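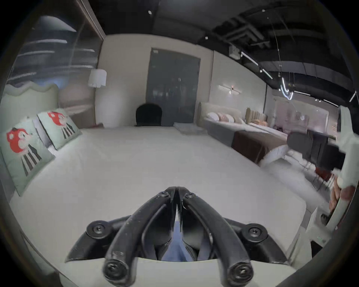
4. Construction and first use of the Hurnum hand units

4.1 Workshop and available tools

The hand units were built in the shared workshop at Sterkstead, where members pay a monthly fee and book the machines by the hour. We had access to two filament printers, a drill press, a small lathe which we did not use, and a soldering bench. All parts of the housing were designed so that they can be printed without support material, with one exception, the lens ring, for which we could not find a good orientation. The design files were changed many times between March and June and we describe only the last version.

The general idea of such a unit is well known. The operator holds the gripper directly in the hand, the camera is fixed to the gripper, and the motion of a person is recorded from the same viewpoint that the robot arm will have later. Our contribution in this section is modest. We report what was necessary to make a pair of units in a workshop without industrial machines, by people who have other work during the day, and which choices we would make differently.

The robot arm itself stays on a bench in the same workshop and is treated in Section 5.

4.2 Housing and fingers

The housing is white and was printed in parts which close around the camera and the finger mechanism. In the early version the parts were glued. This was a mistake, as the cable to the camera became loose inside and the housing had to be sawn open. In the present version the parts are screwed together, and a screwdriver is enough to reach everything. We recommend to print the screw bosses thicker than looks reasonable, and to leave the brass inserts until the part is fully cool, otherwise they will sit at an angle.

The fingers are black, and they were the most difficult part of the build. A finger for rigid objects can be stiff and flat, but cloth slides out of it easily. We tried plain printed pads, then pads covered with the rubber from a bicycle tube, then a pad with printed ribs. The rubber held very well but it did not release the fabric, and the operator had the habit of shaking the unit, which spoiled the recording. The rib pattern holds a little less and releases clean. The ribs run diagonally, so that a hem is caught by several of them even when the operator approaches it from a poor angle.

Two remarks on assembly may save time for other builders. First, the joints of the fingers should be fastened with hex screws and a drop of medium thread locker. Without it the screws walked out after an evening of use. Second, both fingers must be set with the same shim before the final tightening. If one finger is only slightly ahead, the tips cross when they close and the cloth is twisted.

4.3 The handle

The handle went through more versions than any other part, although it appears simple. With a pistol-type handle, as on a cordless drill, the wrist of the operator must bend strongly when the fingers point down to a low surface. A bed is a low surface. After 20 minutes of work with this handle all of us complained of pain at the outer side of the wrist. We changed to a straight vertical handle below the head of the unit, and widened the block at its lower end. The wide block has the additional benefit that a hand which becomes tired can slide down and rest on it.

The trigger linkage was copied from the earlier version without change. It has some play, which we measured on the bench and corrected in software. It would be more elegant to remove the play from the mechanism.

4.4 Recording in the Viltum showroom

A workshop bench is too small for folding a garment with two hands, and the light there is very even, which makes the data poor in variety. The furniture shop Viltum allowed us to work in its bedroom display after closing, from six in the evening. We considered this an advantage over a laboratory for several reasons. The beds have a true height and a true softness, there are many pale surfaces close together, and the ceiling carries track lights and a neon tube that give strong reflections on the glass partition. A camera which can find its position in such a room should have less trouble in an ordinary bedroom.

Position tracking did cause trouble at first. When the fingers are near the bed, the largest part of the view is plain bedding, on which there is little texture to follow. We found that tracking remained stable as long as the upper part of the view still contained furniture. For this reason the camera was tilted upward by 6 degrees compared with the first housing. The patterned cushions on the bed, green with a cartoon character, were left in their place during recording and gave useful features near to the work.

Figure 4. Folding a blue garment with the pair of hand units.

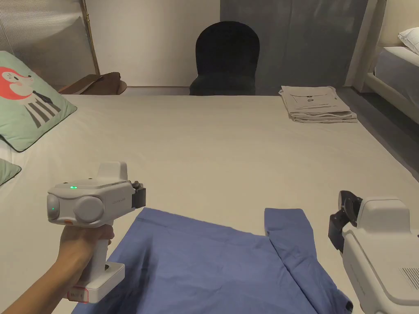 Two-handed folding asks for a clear agreement about which hand moves and which hand waits. In our protocol the operator is free to choose, but is told to keep the waiting unit close to the cloth and to avoid large movements in the air, as these add length to the recording and teach nothing. In Figure 4 the left unit is held upright by its handle above the body of the garment, and a dark tip of the right unit touches the sleeve, which lies in a long strip down the side. The green lights are also visible, on the top surface and at the front of the lens housing. We wanted light in both places, so that the operator and a second person across the bed can each look at the unit without asking the other to turn it. In the first version there was only one light, placed at the rear, where the forearm covered it most of the time.

We recorded 81 episodes with this protocol and kept 64 of them. An episode was removed when tracking was lost, when the garment left the bed, or when the operator used the bare hand to correct the cloth. The last cause was the most frequent. It is very natural for a person to smooth a crease with the palm, and also experienced operators do it without noticing. We do not think that stricter instruction would help. A flat edge on the outside of the finger, with which the cloth can be smoothed, is planned for the next version.

4.5 Pad width

The broad pads were a late decision. With narrow tips the operator could pick a single layer more precisely, but a folded sleeve turned around the grip point as soon as it was lifted. Figure 5 is the view from the camera of one unit with the fingers open above the bedspread. The ribbed pads are wide like small paddles, and the gap between them is generous. We set the opening this wide so that a folded edge can be approached without pushing it away. 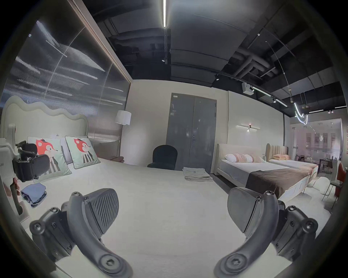 Yoon-hee Cheon disagreed with the wide pads when reading a draft of this section, and her objection should be reported. In her opinion the pad solves the problem of the sleeve by making another one: a wide pad takes two layers when only one is wanted, and the person corrects for this with small movements of the wrist that a robot arm of our class cannot repeat. She wrote that she would accept the turning of the sleeve, keep the narrow tip, and let the second hand stop the rotation, "because the second hand is there anyway and at present it mostly waits." She also asked whether the removed episodes were those with thin fabric.

To the question on fabric we can answer only in part, as the type of fabric was not written down in the early recordings. It is now entered on the log sheet for each garment. On the matter of the pads we are not yet decided. The finger is attached such that the pad can be exchanged without opening the housing, and a narrow pad with the same rib pattern has been printed, from the flexible filament sold by Ko, which we also used for the present pads. A comparison of both on the robot arm is given in Section 5.3, for the sleeve fold only.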